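Report on the Open Day Visit: Robot Sorting Demonstration at Skorkberg

Introduction to Automation, course report
Group visit to the Rinard building, 7th September

Purpose of the visit

Our course asks every group to watch an automated task in person and write up what we saw. Our group chose the open day at Skorkberg because the program listed a bench demonstration with small store goods. Most of the other stops on the program were talks or posters. We wanted to see a machine handle ordinary packaging, and we wanted to be able to ask the people running it how it was set up.

The open day was held on the ground floor of the Rinard building. Visitors were let into the demonstration room in small groups, and each group had 90 minutes for the whole floor. We spent most of that time at the one bench and skipped the poster hall. Looking back, one of us should have gone to the posters, as there was one on gripper design that we only heard about later.

What we were told beforehand

The demonstration is part of a project called Millet. The handout says Millet looks at how two arms can share one table when the goods on it come in different shapes. The software that plans the moves is called Pristov and was written at Skorkberg. The handout gives 3208 as the number of recorded picks made between May and the open day. We were not shown the records, so we are passing that number on as it was given to us.

The staff member at the bench explained that the containers stay in fixed places and the goods change. Boxes are considered the easy case because they have flat sides. Tubes are harder. A tube is round at the cap and flat at the crimp, and it gives when it is squeezed, so the grip has to be low enough to hold and light enough not to fold it.

The setup

The bench has a white top and stands against a plain wall. There are two arms, one working from each side. On the left side the goods go in a wide cream tray, and next to it is a yellow bin with ribbed sides. A second yellow container stands farther to the right, near the other arm. Both arms end in black grippers. The wrist of the left arm has a small ring-shaped light on it that glows green, and a thin black cable runs back from a connector under the gripper.

When we took our first photo, the left gripper was at a light blue and white squeeze tube standing on its cap in the cream tray, and three printed cartons were standing in the yellow bin.

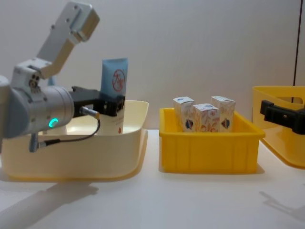 Observations on the tube

We had expected the tube to be lying down. Standing it on its cap gives the gripper something to close on from the side, and the arm can come in nearly level with its wrist low over the tray. The staff member said this was a choice made for the open day and that the project also works with tubes lying flat, which takes longer to plan. We asked what happens if the tube tips. The answer was that the run is stopped and the tube is stood up again by hand.

The tray is shallow. That leaves room for the wrist, which is a thick cylinder and would probably hit the wall of a deeper container. We think the choice of container matters more than we assumed before the visit. In our own class project we picked a deep box without thinking about it, and we may have to change that.

Observations on the boxes

The cartons stand upright in the bin and their tops come up above the rim, so there is something to grip without reaching far inside. They do not all stand straight. In both of our photos one of them is leaning a little. We asked if that causes trouble, and were told that a small tilt is fine but a box lying across another one is not.

The packaging is busy, with pale printed patterns and a small emblem low on the front. One student in our group asked if the software reads the print. It does not. According to the staff member, Pristov works from the shape and position of each item.

Our second photo has the left gripper open over the cream tray, with two cartons in the yellow bin.

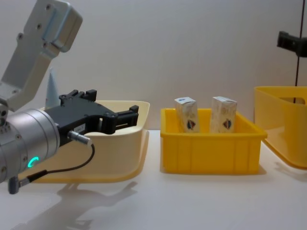 Questions we asked

How fast is it? The arms are kept slow for visitors. The speed limit is set in the software, and the staff member did not want to give a number for normal running.

How heavy an item can it take? The limit set for this bench is 700 grams. The arms could carry more, but the grippers are the weak point.

Who stops it if something goes wrong? There is always one person at the bench with a stop button.

Problems with our method

We took notes by hand and did not write the time next to each photo. Because of this we cannot say how the two photos relate to each other in the order of the work. We also have no timing for a single pick. A short video would have been better, and we recommend that the next group ask for permission to film when they sign up.

We also stood on one side of the bench for the whole visit, closer to the left arm. Our notes on the right arm are thin, and we have left most of them out.

What we will use in our own project

We will switch to a shallow tray for the round items and keep the boxes upright in a bin lower than they are. We will also write down a rule for when a run is stopped, which we did not have before. The handout is attached to the printed copy of this report.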